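Unit 4: Companion Apps and Second Screens
Course reader, Interactive Media Platforms
Instructor: Nafula Rweyemamu

Reading for this unit: Okoth, chapter 2, and the Mollel case packet (on the course page).

4.1 What counts as a companion app

A companion app is a phone or tablet program that depends on another product for most of its value. In this course the other product is a game console or a set-top box. The app may show a friends list, sell games, send messages, or act as a remote control. It usually does not run the games themselves.

We separate three kinds:

Account apps. The user signs in and sees trophies, messages and purchases. The console can be off.

Control apps. The phone replaces the controller or the keyboard. Both devices must be on the same network.

Second-screen apps. The phone shows a map, inventory or score while the game runs on the television.

Many products start as the first kind and add the others later. Keep the terms apart in your written work, as the technical demands differ.

4.2 Pairing

Pairing is the step where users give up most often. The common method is a short code shown on the television and typed into the phone. The code should expire, and the app should say so in plain words when it does. Hamisi Kioko's guest lecture covers discovery over the local network, including what happens when a router blocks it.

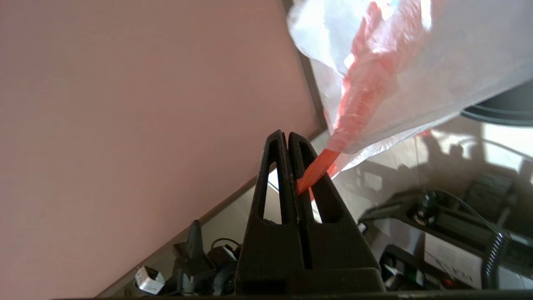

Once paired, the two devices need to agree on which one holds the correct state. For a friends list the server decides. For a control app the console decides, and the phone only sends input. Delay matters here: at 100 milliseconds most players of a menu-based game will not complain, while players of a racing game will.

4.3 Case: the Plistia app

Plistia released its phone app in June, first on one system and later on the other. The first version had messages and a store but no remote control. Nyokabi Temba's report in the packet lists 600 support requests from the opening period, 35 of them asking how to start a game from the phone. The store page had never promised this, but the screenshots showed game art on the home tab.

Compare this with Brultov, which held its app back until the control features worked.

4.4 For the seminar

Read the Caletti interview and bring one page of notes on the following:

Which of the three kinds does the Caletti app belong to at launch?
What does the phone do when the console is off?
Where would you place the pairing screen, and what would it say after a failed attempt?

Hand in the page at the start of the seminar. Hanne Hauksdóttir leads the second group, which meets at 2 in the small lab.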